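Limness Shop Boards > Grippers and End Tools > Hand-held units

Thread: Pad keeps creeping on the hand-held gripper, cell 2

tubwright
24 August 2021
We run a Mavusell hand-held gripper for teaching moves to the arm in our cell. You walk the gripper through the job by hand, it records, and the arm repeats it later with the same head. Since last week the black rubber pad has been creeping forward in its seat. By the end of a shift it sits far enough out that the arm closes early on the part and the force check trips.

What I have done so far: wiped the seat with alcohol, pressed the pad back in, and tightened both side screws. It holds for a morning, then starts moving again. The pad has nearly 700 hours on it. Is that just worn out, or am I looking at the seat?

glazeline
Worn out. We swap ours well before that. The rubber takes a set and the lip at the back doesn't grip anymore. Order a new one and stop messing with it.

pk_fixture
I wouldn't order anything yet. Pull the pad and look at the back lip under a good light. If the lip is shiny and rounded, it's the pad. If the lip still has a square edge, then the pad is fine and something is pushing it. On ours it was glaze dust packed in behind the pad. It goes in as powder and sets up like plaster. Wiping with alcohol does nothing to it, you have to scrape it with a plastic pick.

glazeline
Dust behind the pad would stop it from seating at all. He says it holds for a morning.

pk_fixture
It seats fine. Then it walks, a little with each squeeze. I watched it happen over a month before I believed it.

tubwright
Pulled it at lunch. Lip is still square as far as I can tell. There was a gray crust in the bottom corner of the seat, not a lot. Scraped it out with a cable tie cut to a point. Will run it today and report.

irach_nights
Second shift on the Irach line here, same gripper. Check your screw torque while you're at it. People crank those side screws down because they feel loose, and when you do that the housing pinches the pad at the front and squeezes it out like a pumpkin seed. Snug by hand, then a quarter turn. I stopped using a driver on them at all, I use the short key that came in the box.

tubwright
That might be me. I did crank them.

glazeline
Quarter turn past snug will back out if you are doing heavy parts. We run thread compound on ours and go tighter. Never had one squeeze out.

irach_nights
What compound? If it's the strong stuff, good luck when you need to change the pad. We stripped a head that way and had to send the body back.

glazeline
The weak kind, the one you can break with hand tools. I'm not an animal.

lo_bench
Adding something different. When you put the pad back, you have to redo the zero. The gripper reads its opening from the jaw position, and if the pad sits deeper than it did before, every recorded move is off by that much. We lost a whole afternoon of teaching at our Lò shop because I reseated the pad and went straight back to work. The moves looked good on the screen and the arm missed the grip on all of them.

tubwright
How do you do the zero? Our sheet only says "close and hold."

lo_bench
That's most of it. Steps as we do them:

Power the gripper up with the jaws open and nothing in them.
Close slowly until the pads touch. Don't squeeze.
Hold until the light goes steady, then press the side button once.
Open all the way and close again. The reading should come back to the same number. If it doesn't, do it over.
Grip the test block and write the reading in the log with the date.

If the test block reads differently three times in a row, the pad isn't seated and you need to pull it again.

pk_fixture
Good list. I'd add: do it after the gripper has been on for a while. Ours reads a hair different when it has just been switched on.

glazeline
Never seen that on ours.

pk_fixture
You have the older board, I think. The newer one drifts a bit in the first few minutes.

tubwright
Back again. Ran it the rest of the day with the seat scraped and the screws backed off to a quarter turn. No creep that I can measure. Redid the zero the way lo_bench wrote it and the block came back the same each time. I don't know which of the two fixes did it because I did them together, which I know is bad practice.
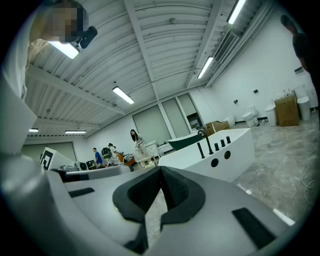 limness_dave2
How often should the pad seat be cleaned if the cell is near a glaze booth?

lo_bench
Once a week with the pad out, and a quick brush along the edges at the end of each shift. If you find crust at the weekly cleaning, go to every other day until it stays clean.

glazeline
Weekly is too much. Every time you pull the pad you wear the lip. We go once a month and vacuum around it in between.

irach_nights
Depends how close the booth is. We share a wall with ours and monthly would never work.

glazeline
Fair. Ours is on the other side of the building.

tubwright
I'll start at weekly and put it on the cell sheet next to the screw note. Still ordering a spare pad – the parts desk is quoting October, so I would rather have it on the way. If the creep comes back I'll put the torque back where it was and leave the seat clean, so at least I know which one it is.

pk_fixture
Mark the pad edge against the housing with a paint pen. Saves you measuring it.

tubwright
Done, white line on both.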